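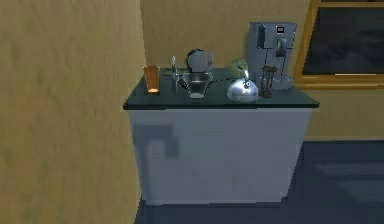 Marjatta Miettinen wrote after reading the last draft that it tells the reviewer what the robot must achieve and says almost nothing about what it may disturb on the way. A run that delivers the cup and drags a cable over the counter passes under clause 4. She would fail it, and she asks that the clause be rewritten before anyone scores another run.

Clause 4 has been withdrawn. Storkmont is looking for reviewers to test its replacement.

Call for participants: review panel, Rules for Household Manipulation Trials in Simulation

The rules set out how a simulated household trial is prepared, run, stopped and scored. They are used by teams that compare controllers in rendered rooms before any hardware is involved. The panel will apply the new clause to recorded runs and report where two careful readers reach different scores.
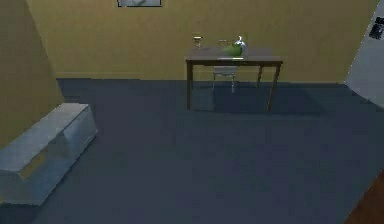

Storkmont Trial Practice, Issue 50, page 96

Scope of the work

The archive holds 2916 runs. Each reviewer receives 100 of them, drawn at random, and scores each run against three items: task outcome, contact with objects outside the task, and state of the room at the end. Reviewers do not see the name of the controller or the scores of other reviewers. Half of each set is also given to a second reviewer so that agreement can be measured.

Contact is scored from the simulator log together with the rendered views. Where the two disagree, the log is used and the disagreement is noted on the form. An object that is moved and put back is still recorded as moved. Objects that touch each other at the start are treated as one group until they separate.

A run is stopped when the robot leaves the permitted area, when an object passes through a solid surface, or when the time limit is reached. The second case is a simulator fault and is not charged to the controller.
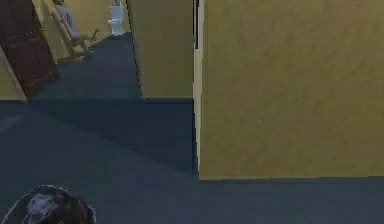

Permitted area is the part of the rules with the most open comments. The current text says "the room in which the task is set," and reviewers have read that in different ways wherever one space runs into the next without a change of floor. With the door open and the same dark carpet continuing down the corridor, one reader places the boundary at the door frame and another places it beyond the folding chair. The new text requires the trial designer to draw the boundary on a floor plan before the first run. Participants will be asked whether the plan settles the cases in their set.

Who should apply

Applicants should have experience in scoring, running or designing manipulation trials, simulated or physical. Experience in writing test procedures for other machinery is accepted. Programming is not required. Current staff of Proltarar, which maintains the simulator, are not eligible.

Terms

Work is remote and paid per completed set. Sets are released in February and must be returned within four weeks. A practice set of 12 runs comes first and is paid at the same rate. Reviewers are listed in the published rules unless they ask to be left out.

How to apply

Send a one-page statement and one example of a procedure or scoring sheet you have written or used. Mark the message "Clause 4 panel" and address it to Aleksi Saarela, Storkmont. Comments on the draft from people who do not wish to join the panel go to the same address and should cite the clause number.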